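Startseite
Über uns
Offene Stellen
Kontakt

Testingenieur/in Greifer und Steuerung (m/w/d), Standort Perkdale
Vollzeit, befristet bis Juni, Verlängerung möglich

Wir bei Lappalainen vergleichen Greifer, Arme, Kameras und Steuerungen für Betriebe, die so etwas kaufen wollen und den Prospekten nicht trauen. Wir trauen ihnen auch nicht. Eine Erfolgsquote ohne Angabe der Teile, der Ausgangslage und der abgebrochenen Versuche ist Werbung, und davon bekommen wir jede Woche neue auf den Tisch.

Gesucht wird jemand, der die laufende Vergleichsreihe übernimmt. Im letzten Durchgang kamen 1.401 Versuche zusammen, davon mussten wir 129 verwerfen, weil die Ausgangslage der Teile nicht sauber protokolliert war. Das hat uns geärgert. Es soll im nächsten Durchgang nicht wieder vorkommen, und wer darin bloß eine Formalie sieht, wird hier nicht glücklich.

Gearbeitet wird mit einfachen Körpern: Würfel, Zylinder, Prismen, auch Sterne. Das sieht nach Kinderzimmer aus und ist für manche Steuerung trotzdem schwer genug, vor allem wenn zwei Teile dicht beieinander liegen.
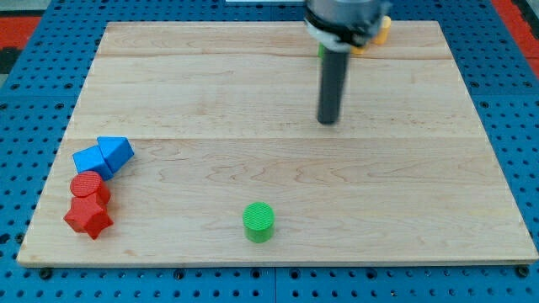 Ihre Aufgaben wären im Einzelnen:

Versuchsreihen planen und selbst durchführen, auch die langweiligen
Werkzeuge wechseln, Nullpunkte prüfen, Kameras neu kalibrieren
Verschieben und Greifen getrennt auswerten - in Herstellerangaben wird beides gern vermischt
Fehlversuche so beschreiben, dass Dritte sie nachstellen können
Berichte schreiben, in denen auch steht, was wir nicht wissen

Mitbringen sollten Sie Erfahrung mit mindestens einem Industriearm und einer Steuerung, die nicht vom selben Hersteller kam. Python in brauchbarer Qualität, Grundkenntnisse in Statistik, Geduld. Ein Studium ist gern gesehen, eine Ausbildung in der Mechatronik mit einigen Jahren Praxis genauso. Deutsch und Englisch brauchen Sie beide, die Berichte gehen in beiden Sprachen hinaus.

Gelernte Steuerungen sind derzeit das große Thema. Mag sein, dass sie halten, was versprochen wird. Bei uns laufen sie unter denselben Bedingungen wie ein fest programmierter Ablauf, und bisher sehen wir keinen Anlass, ihnen Rabatt zu geben. Wenn Sie vom Gegenteil überzeugt sind, bewerben Sie sich ruhig, aber bringen Sie Daten mit.

Wir bieten eine 5-Tage-Woche mit Gleitzeit, einen eigenen Versuchsplatz und Kollegen, die Ergebnisse auch dann veröffentlichen, wenn der Auftraggeber sie lieber nicht gelesen hätte. Homeoffice geht für die Auswertung, für die Versuche naturgemäß nicht.

Bewerbung mit Lebenslauf und einem Versuchsprotokoll aus eigener Arbeit (gern eines, bei dem etwas schiefging) an Kerttu Rantala, Kennziffer 322. Anschreiben sind nicht nötig. Fachliche Fragen beantwortet Ekkachai Yimyam, telefonisch am besten dienstags ab 14 Uhr.

Personalvermittlungen bitten wir, von Anfragen abzusehen.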